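Notes for the guild evening, 12th October. Slides on Leen's laptop, clicker in my left pocket.

## Opening

- Thank Oksana Tymoshchuk for the room and the cake. Mention the cake early, people relax.
- I repair chains. Necklaces, bracelets, the odd pocket watch. It's the least glamorous bench in the trade and I've had it for 8 years.
- Tonight: why chains break where they do, what we charge, and the Kravets necklace.

## Where chains break

- Almost always within an inch of the clasp. Customers will tell you it "just fell off." Let them.
- Jump rings left unsoldered. Pass the tray along the front row – ask for it BACK this time.
- Hollow rope chain. Pause for groans.
- Perfume, pools, toddlers. Toddlers are worst.

## Cleaning before you quote

- Never quote on a dirty chain. Grime is holding half of them together.
- Warm water, dish soap, soft brush, ten minutes of patience. Then the loupe.
- Lay it out on something soft and pale so a dropped link shows up.
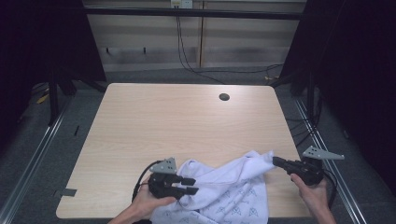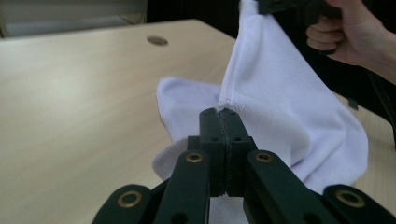
Pale cloth, pale wood. 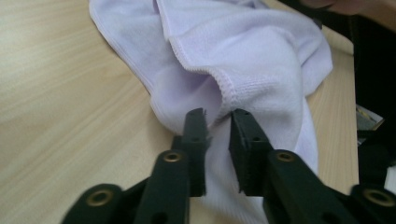 ## The Kravets necklace

- Came in from Nakton in a sandwich bag, in May. 1448 links, and yes, I counted, because Illia Antoniuk bet me I wouldn't.
- Two earlier repairs, both in lead solder. (Hold up the jar. Say nothing for a bit.)
- Lead solder has to come off before any heat goes near gold. File, scrape, check, swear, check again.
- New rings made from matching wire. The color took three tries. Show the first two, they're instructive and ugly.
- Owner's verdict: "Was it always this short?" It was.

## Money

- I charge 95 for a clasp replacement on a fine chain, parts extra. Arsen thinks that's robbery. Arsen sends me all his chains.
- The Kravets job was quoted at 600. Don't read out my hours unless asked.
- Put the price in writing before the torch is lit.

## If there's time

- Laser welders: I've used the one at Foditz. Lovely thing. I still can't afford it.
- Questions. Vira Didenko will ask about platinum – send her to Arsen.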